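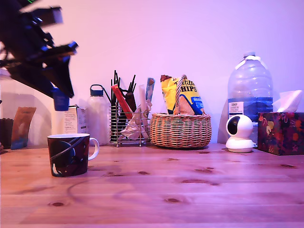 Spent most of Jul 20, 2025 teaching a robot arm table manners. A thread, because I have no one left at home who will listen.

1/ The rig is called Plido. You move it by remote control, it remembers what you did, and after enough goes it's meant to have a try by itself. I've been at this since February and my thumbs have opinions.

2/ Today's job: get over to a little blue pot, close on it, lift, put it down somewhere else. A toddler would be bored by it. I needed a sit down after the first 7 goes.

3/ Biggest lesson so far – it copies EVERYTHING. If I dither on the way in, it learns to dither. I watched back an old run and there was my own nervous little wobble, done by a machine!

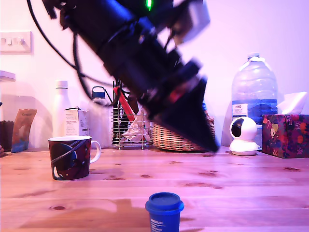
Arm down near the table, blue pot at the front.

4/ I label my runs in Rikine and we're now on number 949. A fair few of those are me saying "no no no" and starting again. I keep up to 6 bad ones per batch, so it sees a bit of recovering from a mess too.

5/ People ask why I don't just guide it by hand. I did, for 5 evenings. Lovely and smooth, but my elbow kept getting in the camera's way, so back to the controller I went.

6/ Next up is mugs. Handles scare me. If anyone's done handles by remote, my replies are open – please be kind.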